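Subject: Re: [demo-list] Fingers slipping on thin objects, and the pads
Date: 14 May 2023

Dear all,

Thank you Yogesh for the quick reply. I answer below your text.

Yogesh Vashisht wrote:
> We had the same trouble at Nautiyal when we changed from remote
> control to the hand-held grippers. With the remote arms our people
> were slow and the grasps were clean. With the tools in their hands
> they hurry, and the thin things get pinched at the corner.
> Which objects do you use for the bin task, and how do your pads look
> by now? Also, do you begin each demo with the fingers open? Ours
> did not, and the policy learned some strange habits from it.
>
> Yogesh

For the bin task we use phone cases. The operator takes the case at the far end of the bin with the left gripper, and the right one is kept ready, open and low over the table. I put one view of a demo and one view from a gripper, so you can judge the pads for yourself.
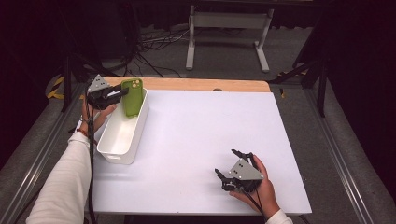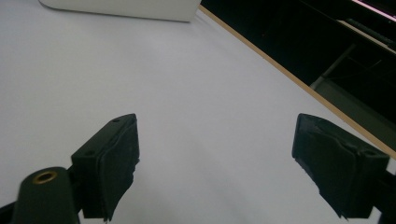

Oskari Laitinen
Demonstration lead, Kevivow project, Clitcombe

About the pads: you will notice that the rubbery part has a ragged lower edge on both fingers. I am not sure yet how much this matters. My feeling is that a flat case standing upright is the worst thing for such an edge, as it can catch on the rim and turn. I would like to fit new pads and repeat 15 demos with the same operator before I blame anybody's technique.

About the start position: yes, we ask for open fingers, and the operator should hold still for a short moment before moving. In the first set, 12 demos had no such pause and I have taken them out. Perhaps this was too strict – please tell me if you keep yours.

One more thing, on the remote control. We still have the old set made with the Tikmont arms in August, over 16 hours of it. The behaviour is quite different, with long waits in the middle of the reach. Has anyone mixed the two kinds in one training run? I tried it with five objects only and the result was hard to read, so I don't want to draw anything from it.

If someone has a favourite rubber for the pads, I would be grateful for the name and the thickness.

Kind regards,
Oskari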